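Speaker notes — Collecting grasp examples with a hand-guided gripper
Gorstead lab day, afternoon session, 4 talks before the break

Opening

Say who we are and keep it short. The group at Nasano collects demonstrations, and the group at Pimentel trains on them. I work on the collecting side, so most of this talk is about tables, boxes and people's hands. Questions about the network go to the second speaker.

The set we are talking about has 2175 demonstrations in it. Each one is a single pick or a single place, recorded from start to finish by a person driving the arm. Nothing in the set is simulated.

What we record

One video stream from the wrist, the position of the arm, how far the fingers are open, and the operator's commands. All of it goes into one file with one clock. Mention that we used to keep two clocks and line them up afterward. Don't spend long on it, but people in the room will have made the same mistake.

The wrist view matters most. It shows the fingertips and the object together, close up, in the last part of the approach. An overhead view is easier for people to watch, but the policy did worse with it in our tests, mainly when the hand covered the object.

Why retail boxes

Boxes are cheap, flat-sided and easy to replace. They also have pictures printed on them, and this is the part of the talk I want people to remember. A printed picture has edges, shading and sometimes a drawn shadow. To a model that has seen only plain cartons, a printed edge can look like a place to grip. The policy has to learn that the box ends where the cardboard ends.

Early on, our model went for the print. It would line the fingers up with the sides of a picture and close on a flat surface. We added 400 demonstrations with printed boxes at different angles, and that failure became much less common. It did not go away. 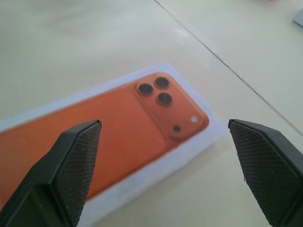 How many examples does one new object need?
For a box shaped like those already in the set, we usually get useful results from about 50 demonstrations, provided the starting angle changes between them. Odd shapes take more, and we don't have a good number for soft bags yet.

Pause here if hands are up. Otherwise go on.

How a session runs

An operator works in short blocks and then rests. Long blocks gave us more files and worse ones — people start taking the same path every time, and the set fills up with copies of one motion.

Before each pick, the object gets moved and turned. We tried letting operators choose the new spot themselves, and they kept going back to the middle of the table. The software from Sanach now gives a position and an angle on a screen, and the operator sets the object down to match. It is slower, but the coverage is far better.

Leave other things on the table at times. A model trained on a bare surface gets confused by the first stray card. Change the lighting too, if you can do it safely. Glossy tables throw back patches of light that move with the camera, and the model should see plenty of those in training.

Which demonstrations to keep

We keep slow ones. We keep ones where the operator misses, backs off and tries again, as long as the recovery is clean. Those are worth a lot, as they show the model how to get out of a bad spot.

We drop files with missing video, files where the operator stopped to talk, and files where the object was moved by hand partway through. The operator marks these right after recording. A second person checks a sample every Tuesday. Waiting until the end of the month did not work; by then the operator no longer remembered what had happened.

What went wrong

Worn grip pads. The friction changed slowly over the winter, and operators squeezed harder to make up for it without noticing. By February the commands in new files no longer matched the older ones. We now log pad changes with the data.

Camera focus. It drifted slightly after the mount was bumped. Soft video is fine for training if there is a mix, but a sudden change halfway through a set is hard to sort out later. Check it at the start of each day.

Labels. We wrote task names by hand and ended up with several spellings for the same task. Use a fixed list.

Close

Put up the contact page. The collection checklist is on the Gorstead shared drive, and anyone here can take a copy. The next round covers bags and bottles — ask for operators who have used the arm before, and mention that training slots for new ones are open.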